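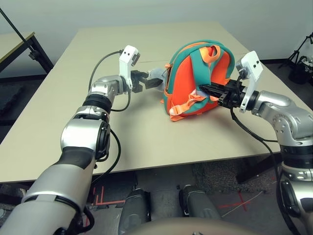 The little orange and teal pack, on its back

Hi all,

Nosipho Zulu wrote:
> We leave for Salta in April with a four year old and I'm stuck on
> the bag question. Does she carry her own or do I end up wearing
> two? Also, has anyone done the bus from Godoy with a kid that age?
> My husband says fly, I say the bus is half the fun.
> Nosipho

Nosipho, take the bus! We did it with my nephew when he was just about your daughter's age and I'd do it again tomorrow (well, maybe after a nap). Get the seats upstairs at the front if there are any left, and bring a blanket even if it's hot out, they run the air conditioning like they're shipping fish. We were on board 9 hours and he slept for most of it. The rest of the time he looked for goats.

On the bag, I'm firmly in the let-them-carry-it camp, but keep the weight down to nearly nothing. Ours had a sweater, a coloring book, a stuffed rabbit and whatever rocks he'd picked up that morning. I checked for rocks every night. Snacks stayed with me, along with anything that could leak. And yes, I still ended up wearing it on my front for part of every day, so get one with a top handle you can grab in a hurry.

A few other things I wish I'd known. The museum in town closes for a long stretch after lunch, so go early or go late. Empanadas are small, order twice what you think. The altitude didn't bother any of us in the city, but we went up into the hills too fast on the second day and my sister had a headache until bedtime. Give yourselves two slow days first – the plaza is fine for that, there are pigeons and ice cream and she won't ask for more.

Cash was a pain. I had 3,913 pesos left in my pocket at the airport and the only thing I could find to spend them on was gum.

I've been putting my old trip notes in order this week, and since you asked about the bus, I'm pasting in the bit from the night before we left.

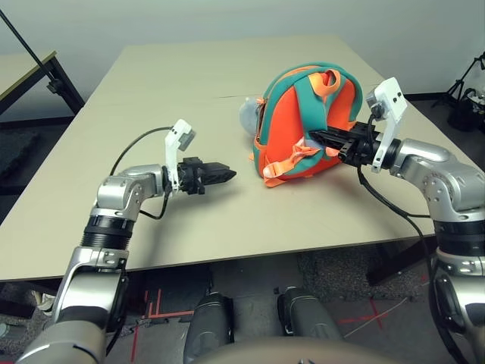

Zilport, April

Bags by the door. Mine is too full as usual. The kid wants to know if they have dogs in Argentina and whether the dogs know Spanish. Told him yes to both. Ayten, he says, can the rabbit sit by the window? The rabbit can sit by the window. Cab at 22 past five, which seems like an odd time to give a person, but that's what the man on the phone said. Still have to find the socks.

That's all I wrote down that night. The socks were in the dryer.

If you want the name of the guesthouse, it was called Pimora, up a side street with a steep hill, breakfast included, very good jam. I can dig out the phone number if it would help. And does anyone else on the list know if the train to the clouds takes kids under five? I've heard both answers.

Ayten Ersoy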